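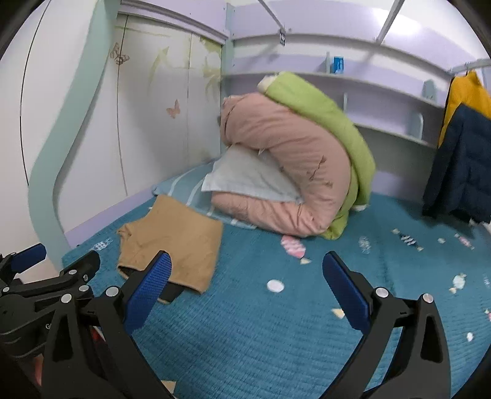 Item 2: left pad against the folded tan cloth, candy-print bedspread.

**Gripper upkeep, Gatdale unit - minutes, 31/12/2021**

Chair: Gion Eder. Apologies: everyone with a better offer for the evening.

1. **Last minutes.** Agreed, apart from the word "fixed" under item 3, which was changed to "tightened".

2. **Pads.** The blue pads are the set fitted in October. Flolley say to swap them at 1000 grips. We have no count, as the counter was reset during the last repair. Agreed to swap both pads now and start again from nought. Old pads go in the bin and not back in the drawer with the new ones.

3. **Fingers.** Two rivets on each finger, four in all. Gion wants each one checked for play before the tool goes out. The Gendunbridge lot check theirs monthly and have mentioned this more than once.

4. **Arm screws.** Small screws along the upper arm to be gone over with the proper driver. The proper driver is at Lungu. Gion to ask for it back - politely, this being the third time.

5. **Soft goods.** Long talk about whether to close slowly on folded cloth. Slow closing stays until the new pads have bedded in.

**AOB.** Spare pads: five ordered, three arrived. Gion to ring Flolley.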